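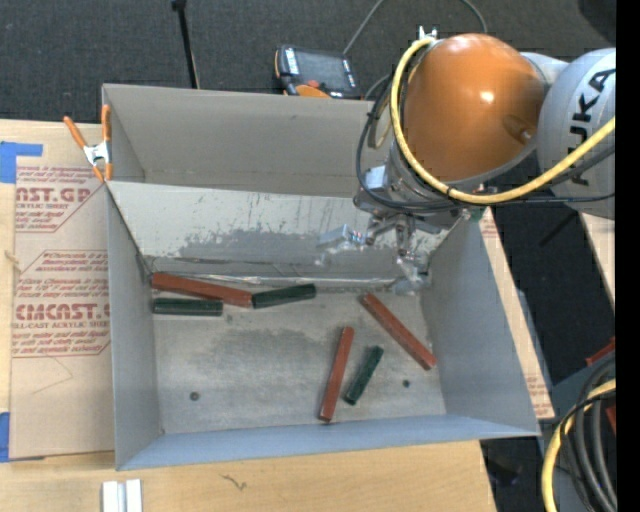
KUKA over the gray bin, red and green bars

tsani
Budget closes in August. We have money for a second gripper or a 3D camera from Skorkari, but not both. Parts are the bars in the photo, at any angle. Which first?

lahcen_b
Camera. You can't pick what you can't find.

Witkowska
Disagree. Look at the bar near the side wall. Check that your fingers fit down there before you spend anything on vision. Ineo will lend a set for 45 days.

lahcen_b
Their loan fingers were too wide for our bins. Lost 2 weeks on that.

Witkowska
Which bins?

lahcen_b
The deep ones from Gromwood.

apinto
Whichever you pick, put cables and a spare set of fingers in the quote. We left them off and had to go back for 17% more.

tsani
Thanks. Asking Ineo for the loan set first.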